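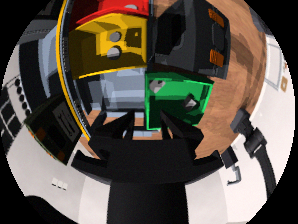
Teleoperated Demonstrations for Bin Sorting: What Our Data Did and Did Not Show
Final report, robot learning project course
Anas Abu Hammour
11/06/2023

1. Why I took this project

The course handout claimed that a person with no robotics background can teach an arm to sort small parts in an afternoon, simply by driving it through the task. I doubted that when I signed up and I doubt it now, though for different reasons. My first objection was that driving the arm would be too hard. Driving it was fine. The trouble came from what the demonstrations contained once we had them.

2. Setup

All work was done in simulation. The workbench is a wooden tabletop with red, yellow, blue-gray and green bins, and gray parts to be moved between them. The task was to take a named part out of one bin and put it in another without touching the rim of either. The policy gets one view, a wide fisheye from the wrist, plus the joint readings. We did not give it a fixed overhead view. I argued for one in August and lost.

The operator steers with the Norkico hand controller. Position is mapped directly and the trigger closes the fingers. Recording, trimming and replay go through Pliltmont, the course's logging tool. Its replay function is good. Its trimming function throws away the last moment before release unless you tell it not to, and we found that out after the first batch was already recorded.

3. Collecting the demonstrations

We had 12 operators, all students, and kept 100 demonstrations in the final set. Another 41 were dropped: most for rim contact, a few for parts let go too early, and the rest from the trimming problem in section 2. I am not happy with that ratio. If you drop every attempt where something goes slightly wrong, the policy never sees anyone recover, and recovery is what it needs when its own reach drifts.

Operators also disagreed on how to approach a bin. Some came straight down. Others came in low and slid over the rim, which looks smooth on the monitor but only works if you already know where the part is. In the wrist view the open fingers can cover part of the bin you are reaching into, so a person leans on memory for the last stretch. The policy has no memory beyond a few past frames. We were asking it to copy a decision made from information it did not have.

4. Training and results

We trained one policy on everything and one on the straight-down demonstrations only. Both ran for 3,000 steps with the same settings, which I took from the Indard baseline without tuning. A reader may fairly complain about that.

The straight-down policy did better on every bin, with less than half the data. Its failures were easy to understand: it stopped short, or closed on nothing and carried on as if it had the part. The mixed policy often hovered between two approaches and committed to neither. Averaging two good habits gave us a bad one.

The red bin was the worst for both policies. It is the farthest out and it sits at the very top of the wrist view, where the lens bends everything. I can't separate distance from distortion with the runs we have, and the draft slide that blamed the lens should be ignored.

5. Hand guiding

We spent a short time on the other method, physically moving a real arm, on the Bae unit in the teaching lab. People found it more natural, and their paths were shorter. But the operator's hands kept getting into the wrist view, so those recordings would have taught the policy to expect hands. We did not train on them. I would not read this as a verdict on hand guiding, only on hand guiding with our camera placement.

6. What I would claim

Very little. With one task, one bench and one viewpoint, fewer demonstrations done the same way beat more done differently. I have not shown that this holds for other tasks, and I have nothing on a real arm beyond the abandoned recordings. The sentence in our proposal about "intuitive teaching" should come out. Steering was intuitive for most operators, but producing data worth training on took instructions, a rejection rule and a lot of replay.

7. If someone continues this

Keep the failed attempts and label them. Write down the approach before anyone picks up the controller. Add the overhead view, and rerun the red bin first. Check the trimming setting in Pliltmont before recording anything.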